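Chapter 4
Budgeting for a Robot Arm and Hand

The purchase price is the figure everyone asks for first, and it is usually the easiest one to get.
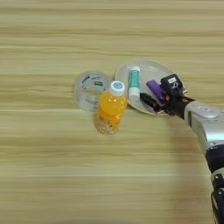 A supplier will quote for the arm, and often for the hand as a separate line. The costs that cause trouble later are spread over other people's budgets: the bench, the training days, the spare fingertips, the hours spent by a technician who was meant to be doing something else. This chapter sets out how to find those costs before an order is signed.

We will follow one purchase from start to finish. Bustos is a small firm that packs mixed household goods for mail order. Its operations manager, Konrad Gajewski, wanted to know whether an arm with a multi-fingered hand could sort small items on a table top. A roll of tape, a small bottle of juice and a lighter are all ordinary goods, but they differ in shape, weight and surface, and a simple two-jaw gripper that suits one may be poor at another. The choice of hand therefore came before the choice of arm. Many buyers do it the other way round and pay for it.

Gajewski asked two suppliers, Anach and Enance, for written quotes. The Anach quote was lower by 3,000 pounds. It left out the mounting plate, the cables and the yearly service visit. Once these were added, the gap between the two had nearly closed, and delivery time became the deciding point.

4.1 What belongs in the budget

A first budget should have a line for each of the following, even if the amount entered is nil:

Arm, hand and controller
Table, mounting and guarding
Delivery and fitting
Software licences, with renewal dates
Staff training, including cover for staff who are away from their usual work
Spare parts for the first year
Trial goods that may be damaged in testing
Removal or resale

The seventh line is often missed. Bustos set aside 100 items for its trials in March and had to ask for more before the month was out.

4.2 Planning the trial

A trial should be written down before the equipment arrives. Remigiusz Jabłońska, who ran the Bustos trial, listed 19 items and fixed the number of attempts for each at 9. The list included goods the firm expected the hand to drop. A supplier's demonstration will seldom include these, so the buyer must - and the results should be kept with the quote, as they may be needed if the terms are disputed.

Before reading on, draw up a list of items from your own workplace. Mark those which are small, soft or slippery, and those that are often found lying against something else. You will need the list for the costing exercise in section 4.5.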